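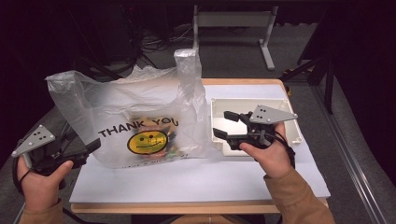

Unpacking a bag of snacks sounds like the least skilled thing a person can be paid for, and I was doubtful when Harngate asked me to write a call for people to come and do it. I am still a little doubtful. Most studies of how people handle groceries use boxes and cans, which stack nicely and tell you very little about what goes on at a kitchen counter. We want the annoying stuff: a thin white carryout bag with THANK YOU and a smiley face on the front, handles going wherever they like, packaged snacks inside that slide over each other, and an open tray that everything is supposed to end up in. If you have ever thought you were bad at this, you qualify.

Call for participants: the Viner Street unpacking sessions

We need 40 adults for sessions running through June. You will sit or stand at a table, take packaged snacks out of a plastic bag, put them in a tray, and then do it again with the bag packed a different way. Later you will put everything back in. That is the whole job. Earlier ads for this kind of work promised people a "fun, fast-paced experience." I have done a session myself and would not call it either one.

What you should be able to do

Use both hands comfortably for the length of a session. Pick up light items that crumple. Follow short spoken instructions in English. Stay patient with a bag that will not stay open.

You do not need experience in packing, retail or food service. We have heard the claim that former grocery baggers do better, and I have not seen much to back it up. Apply either way.

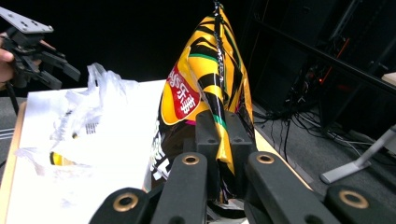 The snacks are ordinary store-bought ones, some of them imported, and you should expect glossy wrappers that crease the moment you take hold of them. They stay sealed. Please do not open them, even if you are hungry and the session is running long. If you have a food allergy serious enough that you avoid being near sealed packages, tell us when you apply and we will talk it over before you make the trip.

Pay and hours

Sessions start at 9 a.m. or 1 p.m. and last three hours with two breaks. Pay is $40 an hour for the time you are scheduled, including the breaks, and you get it even if we finish early. There is no bonus for speed. I argued against one, because people who are racing stop handling things the way they do at home.

We do not cover parking. The Espinoza lot next door is cheap in the morning and less cheap after noon, so plan for that. The bus stops at the corner.
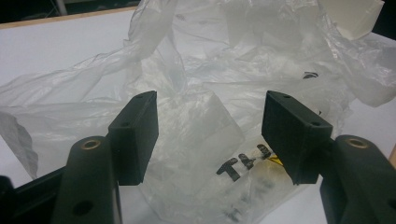 The bag itself gets more of your time than you might expect. Some sessions are only about that: flattening it, gathering it up, finding the opening again. A few people find this restful. Others ask to be moved to the snacks, and we do that when the schedule allows.

Who should not apply

Anyone who took part in the Surico round last winter. Anyone with a hand or wrist injury that is still healing. Anyone hoping this leads to a permanent position, which it will not.

How to apply

Send your name, a phone number and the start time you prefer to the Harngate front desk, with "Viner Street" in the subject line. Leave out the resume and the cover letter. Tell us which hand you write with. We reply to everyone, though it can take a week, and places are filled in the order people write in.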